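Velport Walker Insoles, Smits Wool Top
Sold in pairs, women's and men's sizes
Posted Dec 22, 2021

If you walk a lot, and by a lot I mean most days and in most weather, you probably already have opinions about what goes under your feet. We certainly do! The Velport Walker is the insole we kept coming back to in our little shop in Harkudport, and after two years of selling it over the counter we finally gave it a page of its own.

The Walker is a full-length insole with a felted wool top from Smits, a cork middle, and a thin rubber backing that keeps it from creeping forward inside the shoe. It comes in 3 thicknesses. Thin goes into most everyday shoes without taking anything out first. Medium is the one we sell the most, and it wants the factory insole pulled before it goes in. Thick is for roomy winter boots and for folks who bought half a size too big and have been meaning to do something about it (we've all been there).

The wool is what people remark on first. It feels a bit scratchy in the hand and then quite lovely under a sock, and it stays pleasant on cold mornings without turning your feet into a swamp by lunchtime. The cork takes a week or so to settle to the shape of your foot. Please give it that week before you make up your mind, and start with short outings on flat, even ground. 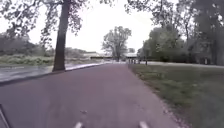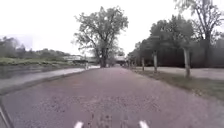
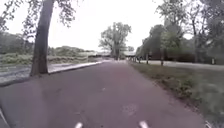 Wide paved paths with grass beside them are kind to new insoles.

To fit a pair, lay your old insole on top of the new one, line up the heels, and trace around the toe with a pencil. Trim only the toe end, a little at a time, with sturdy kitchen scissors. Go slowly here, you can always take off another sliver. The heel should sit flat with no curl at the sides. If it curls, the insole is still too long.

Between walks, take them out and stand them up somewhere airy. A warm room is fine, but keep them off the radiator, as cork gets brittle when it bakes. For cleaning, brush the wool with a soft nailbrush once it's dry and wipe the rubber side with a damp cloth. No washing machine, please, not even on the gentle cycle! We have had pairs come back to us looking like oatmeal.

Details
Top: felted wool, undyed gray
Middle: pressed cork
Backing: natural rubber, ridged
Thickness: thin, medium or thick
Trim to fit: yes, toe end only
Weight of a medium pair: 100 grams

We're often asked how long they last. Our own pairs have gone between 500 and 600 miles before the heel felt flat, though a heavy step or a rough lining will wear them sooner.

The heavier Trorkuvska boot liner, which several of you have written to us about, is out of stock until January. It works well over a thin Walker if your boots have the room. Send us a note with your shoe size and we'll put a pair aside for you when the delivery comes in.

Unworn, untrimmed insoles can be returned in their sleeve. If you've already cut them and they still don't feel right, write to us anyway, and tell us which shoes you had them in.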